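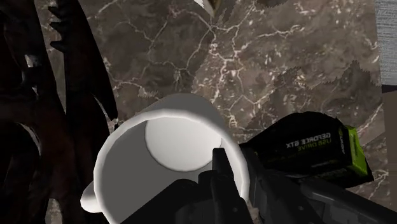 Workshop > Tips and Tricks > Automation > Trying out grippers before you pay for them

Sellers of small robot arms love a mug. The mug goes up, the mug comes down, everybody claps. I have been trying grippers in simulation and on the bench since November and I no longer believe anything I see done with a mug, so these are my tips for anyone thinking of putting an arm in a kitchen or a home workshop.

Start in the simulator, but don't stay there. It costs nothing to smash a virtual cup. The trouble is that a virtual cup is only as good as its collision shape. Plenty of them are solid lumps as far as the physics is concerned, so a finger that ought to drop inside the rim bounces off thin air. Before you blame the gripper, turn on the collision view and look for the hole.

Try the rim grip and the body grip separately. One finger inside and one outside needs very little opening, so nearly any gripper can manage it. Closing round the whole body is where the cheap ones run out of travel. The Plarnov has a fair opening on paper, up to 100 mm, but measure it at the fingertips with the pads fitted. Mine lost enough to matter.

Put clutter next to the target. A bare worktop flatters everything. I want a box lying at an angle and something dark and spiky that the depth camera will hate. The Erkell linkage is wider than its fingertips, and it's the linkage that catches on the neighbours.

Check the wrist camera with the fingers open and then closed. On both the grippers I compared, the fingers hide the contact point just when you want to see it. A second camera off to one side helped me more than any clever software did.

Patterned surfaces are a nuisance. Veined marble, wood grain, a busy tablecloth — all of them gave my edge detection something to chew on that wasn't the cup. Test on the pattern you own.

Don't trust a success rate without the failures. Rebane's leaflet gives one figure and no list of what was dropped. I ran 600 simulated grasps with the Ititz controller and kept a note of each miss. Most were the same miss: the outer finger came down on the rim. I learnt more from that than from the score.

Friction is set too high in nearly every demo file I have opened. Halve it and run the lot again. If the grip falls to bits, it will probably do so with a washed mug as well.

My verdict so far is that the Plarnov is the less annoying of the two. I still carry my own tea.

Comments

Edgars Adomaitis: Halved the friction as you said and my lovely grasp slid straight off. Thanks, I think. Do you change the pads too or only the cup?

Reply from author: Both, one at a time.

Dzintra Eglītis: I disagree about the side camera. Mine got knocked in the first week and I had to calibrate all over again. Wrist only for me.

potterer: Does the Erkell fit a handle grip? Mine won't go near it.

Contact us | Copyright 2024 | Back to top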